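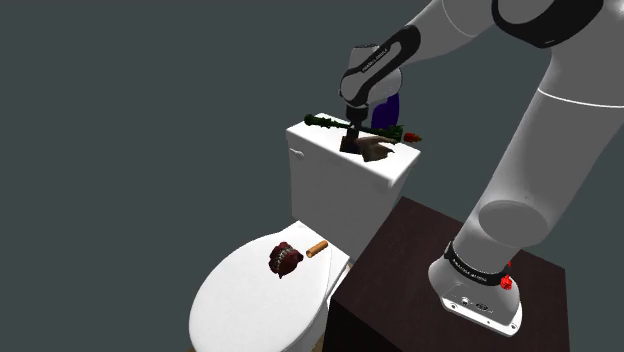 Budgeting for a Bathroom Tidy-Up Arm: Start With the Software

I get so many letters about robot arms for the house, and I love every one of them! Most start with the price of the arm. My advice is to put that number away for a while and plan the whole job first, on a computer, where a bad idea costs you an evening and a little electricity.

Pick one surface. The top of the toilet tank is a great one (small, slippery, and always full of stuff that belongs somewhere else). Set it up in a simulator with a table beside it for the arm, then pile on the awkward shapes. Matvii Dovhaniuk wrote in to say he tests with nothing but plain boxes, and Matvii, I say this with love, go find some lumpy things! A gripper that manages boxes may be hopeless with a spray bottle or a long stick.

Reach comes next. Check the far corner of the lid with the wrist pointing straight down, then check it again with something tall in the way. If the arm has to stretch, try moving the table before you price a bigger model. A sturdier table is nearly always the cheaper fix.
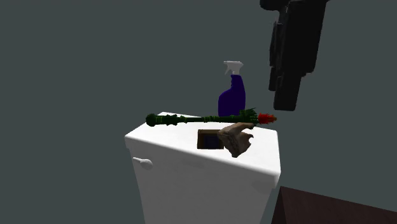

Leave headroom too. The arm needs space to lift a thing clear of its neighbors before it swings sideways, and small bathrooms run out of air faster than you'd think. Jot down the tallest item you own and add a hand's width.

Now the money! I keep 2 columns in a notebook, "must have" and "can wait."

Must have: the arm, one gripper, a solid base, a stop button you can hit with wet elbows, and delivery. Ask about delivery early. Amparo Huamán had a quote from Tolico that looked wonderful until the freight line added $46 for the gripper alone.

Can wait: second gripper, fancy fingertips, a rolling cart, the matching cover.

I also set aside $1000 for repairs and spare parts and pretend it doesn't exist. If that makes the total hurt, look at used arms, and get the seller to run every joint through its full travel while you watch. Bring a flashlight and look at the cables near the wrist.

Next month: shelves over the washer, and Nidia Llanos's clever way of labeling chargers.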